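Leftovers, February 2021

I have been making the same soup since September, and I would like to stop, but the soup has other plans.

It started with a ham bone. My neighbor Roswitha Bühler gave it to me over the fence in a bread bag, with the air of someone handing down property. She said it would be good for a pot of split pea. It was good for a pot of split pea the size of a bathtub, because I used the big pot, and I used the big pot because the recipe said "serves 6" and I don't trust recipes. Six what? My aunt's recipes serve six and feed two, if one of them had a late lunch.

So I doubled it, and then I thickened it, and then it was too thick, so I thinned it, and anyone who has done this knows you only ever go in one direction, which is more. By evening I had 24 portions. I live alone, apart from the cat, who is on a kidney diet and can't have ham.

The freezer in this apartment came with the place and holds a bag of peas, an ice tray, and regret. I managed to get most of the soup in by taking out the ice tray. The rest went in the fridge and I ate it for lunch, and for supper, and on one low Thursday for breakfast, standing up.

You would think that was the end of it. But my grandmother kept what she called a running pot, where the last of one soup is the start of the next, and I had always thought this sounded thrifty and kind of romantic. So when I was down to the last container I added some carrots. Then barley. Then a can of tomatoes, which I regret, and then a parmesan rind to make up for the tomatoes. There is a direct line of descent from that ham bone to what I had for lunch today. It's brown now. It has been brown for a long time.
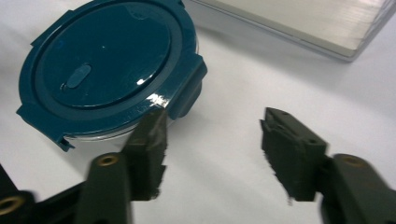
The good one, with the lid that still clips.

I own one other container whose lid fits, and a drawer of lids that fit nothing. I've been through that drawer with real discipline, trying every lid on every bottom, and came out with 3 pairs, one of which turned out to be a frisbee from the Plarkwood summer fair. I put it all back. Throwing out a lid is how you find the bottom.

I mentioned the soup on the phone to Ctibor Hrnčiar, who I used to share an office with and who did two years of catering before he got sensible. He asked how often I brought it to a full boil. I said often. He asked again, slower. Then he told me to eat what I had, wash the pot, and start over like a normal person, and that his own grandmother also had a running pot and that the family didn't discuss it.

I've decided to take his advice, mostly. There are two bowls left. I'll have one tonight with toast and one tomorrow, and then I'm going to make something with no liquid in it whatsoever. I'm thinking a potato. One potato, in the oven, with salt.

Roswitha knocked this afternoon, by the way. Her brother-in-law has been at the butcher's again and she wondered if I had any use for a turkey carcass. It's on the balcony in a bread bag while I think.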